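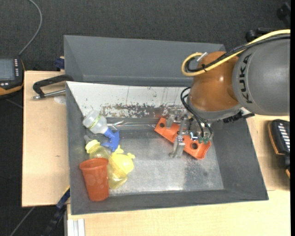 Technische Redaktion Adutska

4 Inbetriebnahme der Anzeigetafel Prerix am Spielfeld
Stand: 9. Januar

Dieser Abschnitt beschreibt die erste Inbetriebnahme der Anzeigetafel Prerix mit dem Bedienpult Vilela auf Fußballplätzen. Vorausgesetzt wird, dass die Tafel nach Abschnitt 3 montiert und der Netzanschluss durch eine Elektrofachkraft hergestellt und abgenommen wurde. Für Hallenanlagen gilt Abschnitt 5.

4.1 Voraussetzungen

Vor Beginn müssen bereitliegen:
– Bedienpult Vilela mit geladenem Akku
– Stabantenne (im Deckel des Transportkoffers)
– Schlüssel für das Anschlussfach der Tafel
– Anlagenpass mit Seriennummer und Funkkennung

VORSICHT: Das Anschlussfach darf bei Regen nicht geöffnet werden. Eingedrungene Feuchtigkeit führt zu Kriechströmen auf der Steuerplatine.

4.2 Tafel und Bedienpult koppeln

1. Hauptschalter im Anschlussfach auf I stellen. Die Tafel führt einen Segmenttest durch, bei dem sämtliche Ziffern nacheinander aufleuchten. Anschließend erscheinen in allen Feldern Striche.
2. Stabantenne handfest auf die Buchse des Bedienpults schrauben. Kein Werkzeug verwenden.
3. Bedienpult einschalten und im Menü »Anlage« den Punkt »Neue Tafel« wählen.
4. Taste KOPPELN im Anschlussfach gedrückt halten, bis die Kontrollleuchte blinkt.
5. Am Bedienpult die Kennung der Tafel auswählen und mit OK bestätigen. Die Kennung muss mit dem Eintrag im Anlagenpass übereinstimmen.
6. Werks-PIN 1354 eingeben und bei der nachfolgenden Aufforderung durch eine eigene PIN ersetzen.
7. Anschlussfach schließen und verriegeln.

Hinweis: An ein Bedienpult lassen sich höchstens zwei Tafeln koppeln. Für die zweite Tafel sind die Schritte 3 bis 7 zu wiederholen. Beide Tafeln zeigen dann denselben Spielstand und dieselbe Spielzeit.

4.3 Funkverbindung prüfen

Die Reichweite beträgt bei freier Sicht mehr als 800 Meter. Tribünendächer, Flutlichtmasten und geparkte Mannschaftsbusse können sie erheblich verringern. Die Prüfung ist deshalb von dem Platz aus vorzunehmen, an dem das Pult im Spielbetrieb steht.

1. Menü »Diagnose« öffnen und »Funk« wählen.
2. Messung starten und das Ende abwarten. Das Pult während der Messung nicht bewegen.
3. Ergebnis ablesen. Bei »Gut« oder »Ausreichend« ist keine Maßnahme erforderlich.
4. Bei »Schwach« im selben Menü den Kanal wechseln und die Messung wiederholen. Bleibt das Ergebnis unverändert, ist die Kabelverbindung nach Abschnitt 6 zu verwenden.

Bei der Anlage auf dem Nebenplatz in Wurow ist der Funkbetrieb werkseitig gesperrt. Dort ist ausschließlich die Kabelverbindung zulässig.

4.4 Spielprofil anlegen

Das Spielprofil legt Dauer und Zählweise der Spielabschnitte fest. Im Auslieferungszustand ist nur das Profil »Senioren« vorhanden; Jugendprofile müssen vom Betreiber nach den Vorgaben des zuständigen Verbands angelegt werden.

1. Menü »Profile« öffnen und »Neu« wählen.
2. Bezeichnung, Anzahl der Abschnitte und Spielzeit je Abschnitt eingeben.
3. Zählrichtung festlegen. Im Fußball wird üblicherweise aufwärts gezählt.
4. Verhalten am Abschnittsende wählen: »Anhalten« stoppt die Anzeige bei Ablauf der regulären Zeit, »Weiterlaufen« zeigt auch die Nachspielzeit an.
5. Verlängerung freigeben oder sperren. In Pokalprofilen muss sie freigegeben sein, sonst lässt sich die Uhr nach der zweiten Halbzeit nicht erneut starten.
6. Profil speichern.

Hinweis: Ein gespeichertes Profil kann während eines laufenden Spiels nicht geändert werden. Korrekturen an Spielstand und Uhrzeit bleiben jederzeit möglich – siehe Abschnitt 7.

4.5 Probelauf

1. Angelegtes Profil laden und die Uhr mit START in Gang setzen.
2. Für Heim und Gast je einen Treffer eingeben. Die Anzeige muss ohne erkennbare Verzögerung folgen.
3. Beide Treffer mit der Taste KORREKTUR zurücknehmen.
4. Uhr anhalten, Bedienpult ausschalten und wieder einschalten. Die Tafel muss den letzten Stand beibehalten.
5. Mit der Taste NEUES SPIEL alle Werte auf null setzen.

ACHTUNG: Die Tafel nicht über den Hauptschalter zurücksetzen, solange das Pult verbunden ist. Gespeicherte Profile können dabei verloren gehen.

4.6 Störungen bei der Inbetriebnahme

Striche bleiben stehen: Kopplung nicht abgeschlossen. Abschnitt 4.2 ab Schritt 3 wiederholen.

Einzelne Segmente dunkel: Segmenttest im Menü »Diagnose« erneut starten. Bleibt der Fehler bestehen, Ziffernmodul tauschen lassen.

Anzeige bei Sonne schlecht lesbar: Helligkeit von »Automatik« auf »Tag« stellen. Lichtsensor an der Oberkante der Tafel auf Verschmutzung prüfen.

PIN abgelehnt: Nach wiederholter Fehleingabe sperrt das Pult. Die Entsperrung erfolgt durch den Kundendienst von Adutska gegen Angabe der Seriennummer.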